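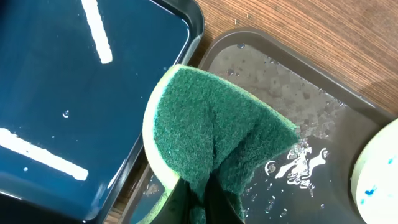

1. Reporting period and scope

Report date: 19 Jan 2023. Covers the second half of the Cartwright grant, Child Water Safety in Schools, Fesby and Pestusbridge districts.

The grant pays for classroom instruction in grades one through four, pool sessions for grades two and three, and a take-home booklet for parents. Open-water teaching at Skevow was added by amendment and is reported in section 4.

2. Delivery against plan

Classroom target: 900 children. Reached: 802. The shortfall falls entirely in Pestusbridge, where two schools moved their sessions to the spring term after a change in bus contracts. Both have confirmed new dates in writing.

Pool sessions ran at seven sites. Each child enrolled was offered four lessons: entry and exit, floating on the back, turning to the wall, and calling for an adult without going in. Lesson three took longer than planned in most groups and now has its own half session.

Booklets distributed: 1,260. Copies went home with siblings outside the target grades, so this figure should not be read as a count of families.

3. Assessment

Instructors used the same skills checklist at the first and last lesson. Scoring is complete for Fesby. Pestusbridge sheets are still being entered — results will follow in the final report. The "reach, throw, don't go" item was reworded after the first month, and scores from before and after the change are kept separate.

4. Skevow amendment

Shore-based teaching only. The risk assessment is signed. No children have attended yet; the first group is scheduled for May.

5. Spending

Instructor pay is on budget. Pool hire is over, due to a rate increase at two Fesby sites. Transport is under by a larger amount — we request approval to move the difference to pool hire. No change to the grant total is sought.

6. Next period

Complete the postponed Pestusbridge sessions.
Finish data entry and checklist scoring.
Reprint the booklet with the revised wording.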